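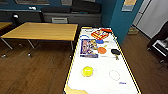
June 19, 2025 -- table segmentation and the wrist masks

A good long day on perception, and I'm writing it down before I forget which branch is which (Merja, the one you want is sketell-planes, the other one is mine and a mess). The plane fit from May still treats anything flat as part of the table, so paddles lying face down get swallowed whole and never reach the planner at all. I raised the height cut a little and let colour have a vote, and the orange paddle now comes out as its own object. The black one does too, though its mask is ragged along the handle.

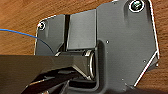

Wrist view: finger over the hinge barrel, blue cable to the left.

Dark finger on dark metal is a miserable case for the self-mask, and I spent far too long on it. Drawing the finger from the joint angles beats looking for its edge, provided the timestamps agree, and ours were up to 90 ms apart. Reijo has a patch for the clock in Tanui and I've asked him very nicely for it.

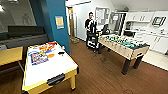
Head view: puck on the playing surface, foosball table behind.

I do like Lorena's idea of keeping a people layer apart from the furniture layer, so that someone standing at a cart doesn't end up baked into the map. She has it running on 9 of the recordings and I'd happily merge it as it is -- the names can be tidied later. 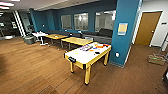

The plane ranking still needs work. It scores by area and picks whichever horizontal surface comes out biggest, and that's asking for trouble with the wooden tabletops just behind the hockey table. I'd like to use the yellow rail as a cue, as it goes round the playing surface and the other tops have nothing like it. Veikko thinks the yellow poster on the column will fool a plain colour test, so the height check has to run first. Still to do: rerun with Reijo's patch, and send Hanne the ragged masks.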